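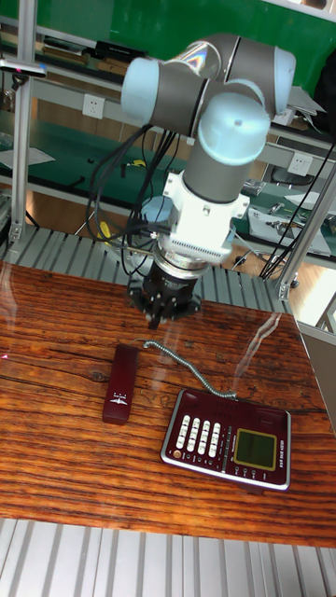 Karine Hiebert reckons we should have bought the whole thing ready-made and saved ourselves the bother. She put this to me over the kettle at Grongate, fairly kindly, and then again by email in case I hadn't taken it in. Her point is that a robot arm is a solved problem, that people with proper budgets have solved it, and that every evening we spend crimping connectors is an evening we could have spent getting the arm to do something.

I've been chewing on that for a fortnight and I think she's wrong, but she's wrong in an interesting way, so let me have a go at it.

First of all, we did buy the arm. I'm not a lunatic. What we've built is everything around it: the bench it works over, the posts, the bracket between wrist and sensor, the cable runs, the software that tells it where to go (I call the software Juvik, for reasons lost to a late night in June). And that's the bit Karine thinks is wasted effort. The arm came out of its crate and could wave at us on the first evening. Getting it to pick up a telephone handset and put it back on its base is the job, and you can't order that part from a catalogue, or at least I've never seen the page.

Take the phone. It's a maroon desk phone with a curly cord, and I love it as a test piece, I really do. Anyone can get a gripper to pick up a wooden block! A block just sits there. A handset is an awkward shape with a cord on one end, and the cord has opinions. Lift it and the cord stretches. Lift it a bit more and the base wants to come along too. Stand the handset on its end and you've a nice tall target to come down on from above, but you've also got something that would very much like to fall over. Rhonda McIntyre wanted to unplug the cord "just for the first few goes" and I'm afraid I got quite shirty with her. The cord is the whole point. Houses are full of cords.

And cords bring me to cables, which is where I think the home builder learns more than anybody. Our arm wears its wiring on the outside, a fat black bundle looping down one side and round the wrist. It looks like a dog's breakfast. Tanner Gagnon has offered to make it tidy with sleeving, and he'd do a lovely job, but I keep putting him off. We've moved those cables 9 times now, by his tally, and each time we found out something about how far the wrist can turn before things get tight. If it had arrived neatly clipped by someone else, I'd have found out by breaking it.

Now, money. Karine is on firmer ground here and I'd be daft to pretend otherwise. The first bracket cost us £49 and didn't fit. The second cost £139, and I was sulking about it for days. It fits beautifully, mind you. A square white block of a thing with bolts at the corners, and I can take the gripper off and put it back on without swearing. Could we have skipped the first one by asking somebody who knew? Yes. Did I ask? No, I measured it myself, with a ruler, like a fool.

So I'll give her that one. If you count up pounds and evenings, a shared workshop build is a rotten deal, and people who write cheerful articles saying you'll save a packet by doing it yourself should be made to show their receipts.

Where I dig my heels in is the idea that the evenings don't count. Four of us can now take the tool end of that arm apart and say what each bit does. Aaliyah Dhillon had never touched a force sensor before this spring, and last month she found a fault in our zeroing routine that I'd walked past for ages. She found it by putting her hand on the gripper and noticing that the numbers drifted. You don't get to do that with a sealed box and a support contract.

I also think (and here I'm climbing onto the soapbox, sorry) that if machines like this are going to end up in ordinary homes, some ordinary people had better know how they go together. Not everybody. I can't fix my boiler. But I know somebody round the corner who can, and I'd like there to be somebody round the corner for robots as well.

Karine's reply to a draft of this was "fine, but use calipers". I've bought some calipers. Tanner's sleeving is still in its bag on the shelf, and the next job is getting the handset down on its base the right way round.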